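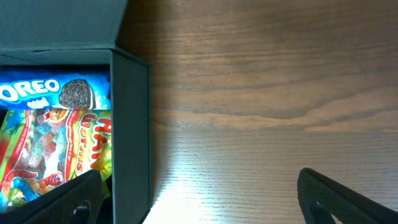 Oreos in the green box

Pillthorpe Board > Music > Hip-Hop & Related
Thread: Signed Rikine tour 12" - did anyone get theirs?

inardloyalist
14/03/2022
Back in November I ordered the signed version of the Rikine EP from the Farooqui Records web shop. Limited to 300, hand numbered, signed on the inner sleeve by both of them. Mine showed up this morning. Number 901. Of 300.

I'm no math guy but I did get a C in it once and this seems high. Also the signature is one signature, and it says either "Wenjie" or "Wednesday." Anyone else?

crate_goblin
Mine's number 80 and has both names. Congratulations on your very rare pressing from the future.

dustysleeve
They pressed more than they said. Every small label does this. Farooqui did it with the Inard cassette and everyone was fine with it then because the Inard cassette was good.

inardloyalist
The Inard cassette was GREAT and I will not have it dragged into this.

mono_or_bust
The Inard cassette had the B-side on both sides.

inardloyalist
It's a good B-side.

tapehissterical
I don't buy the overpressing thing. If you were going to sneak out extra copies, why would you number them honestly? You'd write 212 on it and go to lunch. My guess is it's a 106 with the paper turned upside down. Look at where the pen starts.

inardloyalist
Upside down 901 is 106. I have been staring at this since nine in the morning and I've just turned it around for the first time. I'd like the thread deleted.

crate_goblin
No.

dustysleeve
Still doesn't explain the missing signature. You paid for two people.

tapehissterical
He paid for a record. The ink is a bonus.

dustysleeve
The ink was eleven bucks extra. I have the receipt, do you want to see the receipt?

tapehissterical
I believe you have the receipt.

northside_lenny
I saw them at the Pillthorpe show and Ghazala Zaidi was signing stuff at the merch table for a good hour after the set. Signed my ticket, signed a guy's cast, signed a copy of somebody else's album without blinking. If yours is missing hers, just bring it to the next date and ask. She's nice. She asked me how my drive was and I talked about my transmission for way too long.

mono_or_bust
How was the set though? I heard they only did four off the new one.

northside_lenny
Five, if you count the one where the beat cut out and Wenjie Liao did the whole second verse with the crowd clapping. We sped up. He kept up with us for a while and then you could see him start picking which words to leave out. Best part of the night.

mono_or_bust
I'd count that as a half. The record's too slick for me anyway. The first tape sounded like it was made in a closet and I miss the closet.

crate_goblin
You said this about the first tape. You said you missed the demos.

mono_or_bust
The demos were better, yes.

inardloyalist
Disagree on slick. Side two is the roughest thing either of them has done, there's a dog on it. Has anyone played theirs or are we all just holding them up to the light?

dustysleeve
Sealed. Staying sealed.

tapehissterical
You can't have a sealed copy with a signed inner sleeve, dusty. How do you know it's signed?

dustysleeve
I have faith.

tapehissterical
And a receipt.

northside_lenny
Played mine twice. Small skip on track 2, went away after I cleaned it. The dog is good.

inardloyalist
Update. I wrote to the label and got an answer in twenty minutes, from Ghazala herself as far as I can tell. She says a stack went out before she'd gotten to it, sorry, and I can mail the sleeve back or she'll send a signed postcard. Which one would you do?

crate_goblin
Postcard. Never put a sleeve in the mail twice.

dustysleeve
Sleeve. A postcard is not the item as described.

mono_or_bust
Ask if she's got any of the demos lying around.

inardloyalist
Went with the postcard. I asked about the demos too. She says they were taped over.

mono_or_bust
With what?

inardloyalist
The B-side of the Inard cassette.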